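Fokbridge Publishes Planning Workbook for Home-Assistance Robot Purchases

Free download helps housing and care providers budget for two-arm robots before they ask for quotes

PLULLTON, 25 January 2020 - Fokbridge, an equipment planning firm based in Plullton, today released a workbook for organizations that expect to buy household robots in the next budget cycle. The 68-page document covers purchase price, simulation time, installation, training and service.

The workbook grew out of planning work for De Bruijn, a housing provider that is deciding how many two-arm units to order for its furnished apartments. Before any hardware was priced, Fokbridge ran household handling tasks in a simulated home.

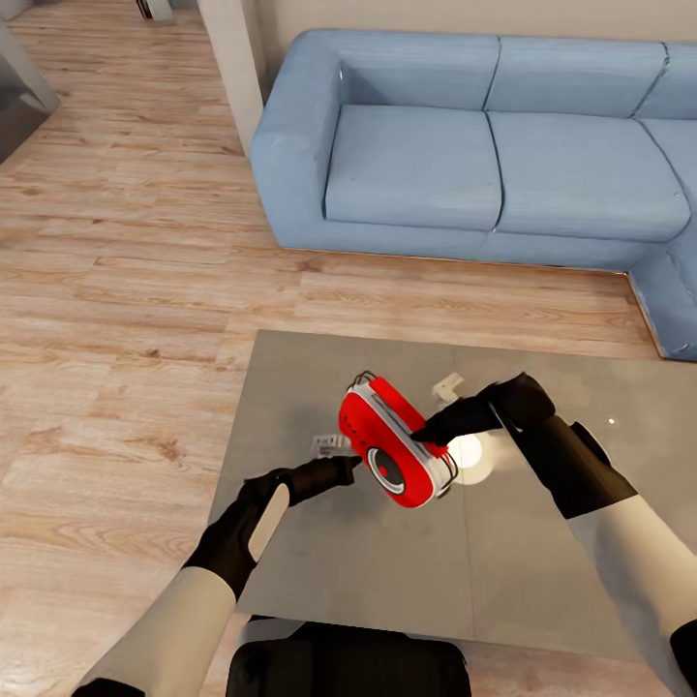 Simulation hours are the line most often left out of a first budget. Fokbridge recommends listing them separately from hardware and setting them aside before a supplier is chosen. Tasks that use both arms need their own entry. A rendered trial in which two black grippers hold a red and white device above a flat gray surface belongs in that entry, and the workbook gives a worksheet for it. Buyers can then compare suppliers on the same task list.

The De Bruijn plan used over 1398 simulated runs. Results were sorted into 7 cost groups, from gripper wear to staff time.

Floor plans are treated as a budget item too. A buyer who models only a tabletop will have no figures for travel between rooms, charging points or stairs. The workbook asks for the full layout, with the kitchen, dining and seating areas and any staircase drawn in before unit numbers are set.
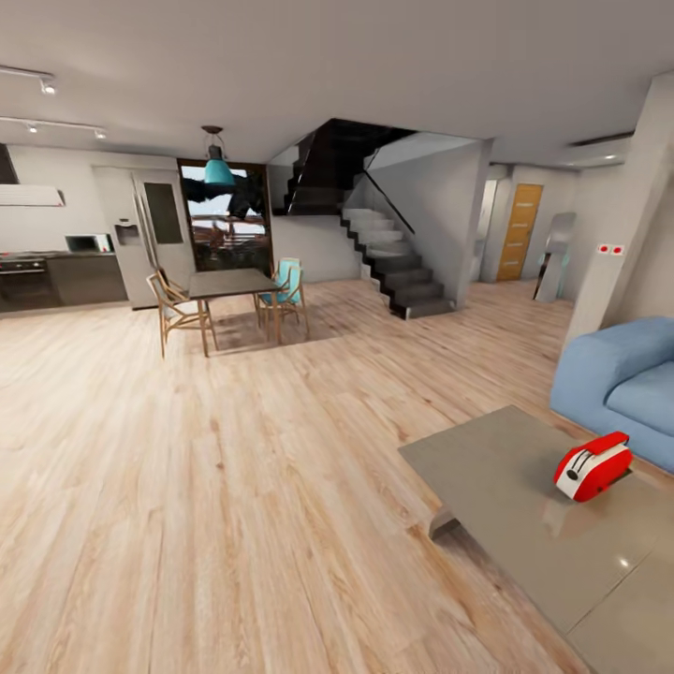

Lease or Purchase

The second half of the workbook compares leasing with outright purchase over two service periods. Blank tables are included for maintenance contracts, spare grippers and software renewals. Equipment finance company Bemer reviewed the leasing tables.

Availability

The workbook can be downloaded free of charge from the Fokbridge website. Printed copies will be mailed in April to organizations that request them. Fokbridge will also take bookings for budget reviews from that month.

About Fokbridge

Fokbridge plans equipment purchases for housing, care and light industrial customers. It does not sell robots or accept commissions from suppliers.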